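2 min read

I have a soft spot for research that picks a slightly silly job and then takes it seriously, and lighting birthday candles may be my favorite of the bunch. People in our field love to report a success rate on blocks and cups, and I understand why, I really do, but a block will forgive you almost anything. A flame at the end of a gripper asks for a good deal more care.

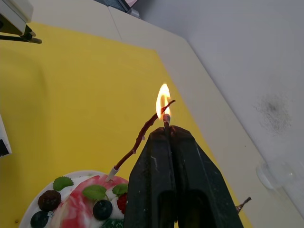
My complaint is with how we score this kind of work. At Rislow we learned our policy from 112 demonstrations, and for a long while I was as proud as anybody of the single number that came out the other end. Then I sat down one June evening and went through 21 of the trials slowly, start to finish, and found that "success" was covering an awful lot of different behavior (some of it lovely, some of it pretty nervous!).
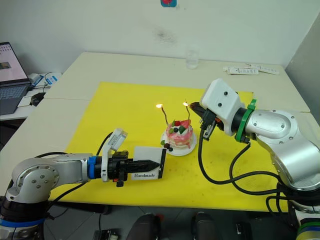 So I'd like to see papers report how close the fingers came to the frosting, how long the arm hesitated, and what the other arm was up to in the meantime. It's more work, I know, and I'd still trade 300 extra demonstrations for it.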